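Repair shop (computers)

A computer repair shop is a small business that mends, cleans and resells home and office computers. Most are run by one or two people. Some also do phones, printers, the odd games console.

History

Early shops grew out of television and radio repair. Same benches, same soldering irons, new boxes. In Drostbridge the first was Salminen, a radio dealer that took in office machines when the typewriter trade dried up. Jarmo Lahtinen ran the counter, his brother Arvo did the repairs — mostly keyboards and dead screens at first.

Trade grew with home internet. Viruses brought in more customers than broken parts did. Later the cheap laptop hurt the business badly, as a new one could cost little more than the repair of the old. Many shops closed or moved into phones. Noltex, a chain of 16 branches, was sold off and only 3 kept the name.

Usual work

Slow machines, failed drives, forgotten passwords, spilt tea. Data recovery is charged seperately and often sent out to a specialist. Dust removal is dull but steady work, busiest in February in the Drostbridge shops for reasons never agreed on.

Charges vary. Some shops ask for a flat fee to look at the machine, taken off the bill if the job goes ahead. Others charge by the hour. Impi Keskinen, in her short history of the trade, lists bench fees from a handwritten ledger and notes how little they moved over the years.

Second-hand sales

Old office desktops are the mainstay. Bought by the pallet, up to 200 at a time, wiped, tested, sold on with a short guarantee. Machines past saving are stripped for memory, drives and power supplies. Ilteck, a reseller, was set up by Tapio Niskanen and Eino Ojala to do only this and had 400 towers in it's store by 26 March 2019.

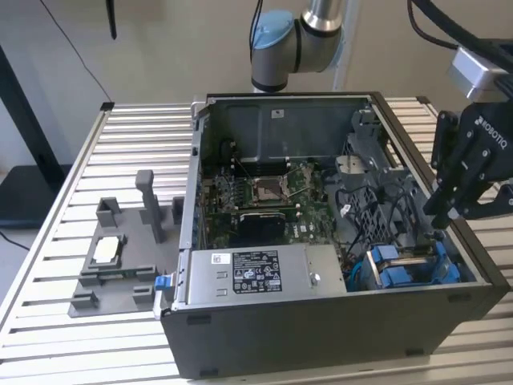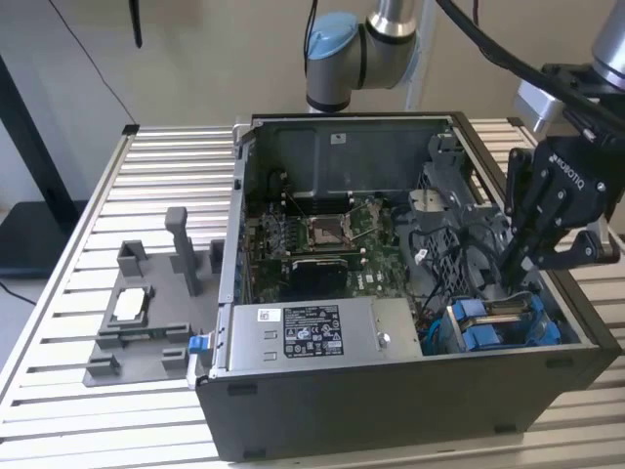 Desktop towers with the side panel off and the processor socket empty.

Buyers are schools, clubs, small offices, parents. Price depends on the processor and on wether a licence comes with it. Graphics cards hold value best, screens worst — many shops give them away with a tower.

Training

No licence is needed in most countries. Staff learn on the job or come from college courses. Makers run their own schemes for warranty work, which small shops tend to skip over the paperwork.

See also

Electronic waste
Television repair
Right to repair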